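Cuesta Wrist Set — README for the sample recordings

Version of 18 November 2019
Maintained by Luzius Kaufmann and Waltraud Lehner, Mindum, Lekville

What is in this package

The package contains 278 short recordings made with the Cuesta Wrist Set, our kit of a two-finger gripper, a small wrist camera and the mounting plate between them. We give it to customers who consider buying the kit and want to see first what kind of pictures they will get from it. Of the recordings, 82 show lids and other flat round parts, 70 show boxes, and the rest is mixed.

All recordings were made at our test bench in Lekville, under the normal ceiling light. We did not add lamps. The bench has a white top, with shelving and blue bins behind it, and these come into view when the wrist is tilted.

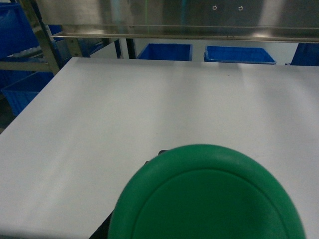

The camera sits close to the fingers, so a large part can cover much of the lower view. If your software must see both fingertips at all times, please order the longer mounting plate. It moves the camera back, but the cable then needs a second clip.

Folders

lids/ — flat round parts
boxes/ — cartons and small crates
mixed/ — everything else
notes/ — one text file per recording, written by the operator

Known problems

Shiny metal near the bench gives reflections, and the automatic exposure reacts to them. Pirmin Trummer wrote a small script (fix_exposure.py) which helps in most cases. Recordings made before May use the old file naming, with the part name first.

The force values in mixed/ are raw and not calibrated. Please do not compare them with the values in the other two folders.

Use

You may use the recordings for evaluation of the kit and for internal training. For publication, please write to Waltraud Lehner first. Orders and spare fingers go through our office in Danevport, article number 1542.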